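Home | Browse | Random entry | Household and Toys

Toy tidying

Reading time: 2 minutes

Toy tidying is the act of returning soft toys to a shelf from which they will shortly be removed. It is practised in homes, nurseries and waiting rooms, usually in the evening and usually by the person who did not get the toys out.

Equipment

The only essential is a shelf. Small tiered shelves are popular, with two or three boards held apart by short posts. Rounded ends are kinder to passing shins. Pink is common, whatever the rest of the room had in mind. Plidar, a furniture maker in Duladville, lists 486 nursery shelves in its catalogue, many of which differ from one another mainly in name.

Method

Two schools exist. Sorters group by species, pandas with pandas and pigs with pigs, and come unstuck when the animals share a wardrobe. Stackers put whatever is nearest on whatever is emptiest. Pavithra Iyengar, whose pamphlet The Lower Shelf is still passed around in Duladville, held that a toy should be laid down by the body and never hung by an ear. Her critic Dinesh Annamalai replied that the toys had not complained.

Seating is a known difficulty. A plush animal with a large head and short legs will fall forwards off a narrow board, often taking a neighbour with it. Most guides suggest starting at the bottom tier and placing the heaviest heads against a wall.

Competition

The Natari Saturday Tidy, run by Parvathi Joseph, gives entrants six minutes and one shelf. Up to 3000 people are said to have watched in its best year, a figure that comes from Joseph.

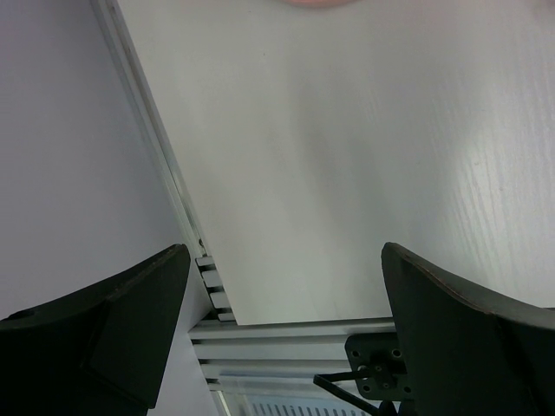
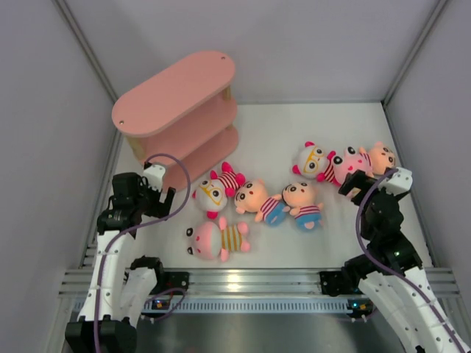 Second picture: pink three-tier shelf, with plush pandas and pigs still on the floor.

See also: Toy box; Bedtime; Under the sofa

Contact the editors | © Natari Household Encyclopedia | Back to top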